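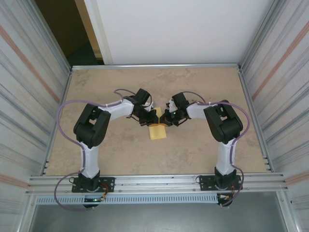

Fig. 1. Fixed cell view, both arms at the yellow piece.

Lisorow: two-arm folding, data card

Part of the Muvevus chore set. Maintainer: Vinzenz Baumgartner, Westerberg.

Lisorow covers paper folding with two arms. It holds 40 episodes of up to 2000 steps each, with one fixed view and wrist views. Failed runs are kept.

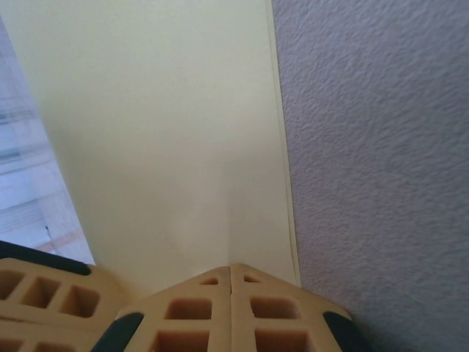
Fig. 2. Wrist view, fingertips together, cream panel behind.

Wrist views often lose the workpiece. Filter on the fixed view first.

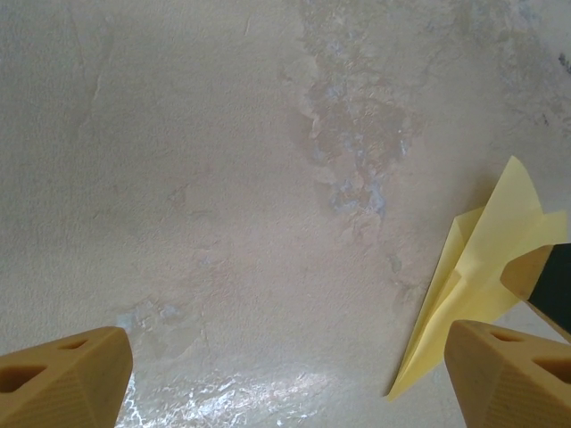

Fig. 3. Wrist view, open fingers, folded yellow paper at right.

Known limits
Thin sheets only — no cloth, no laundry. Crease quality is scored by hand, 0 to 7. A policy trained on this set alone is not ready for household use.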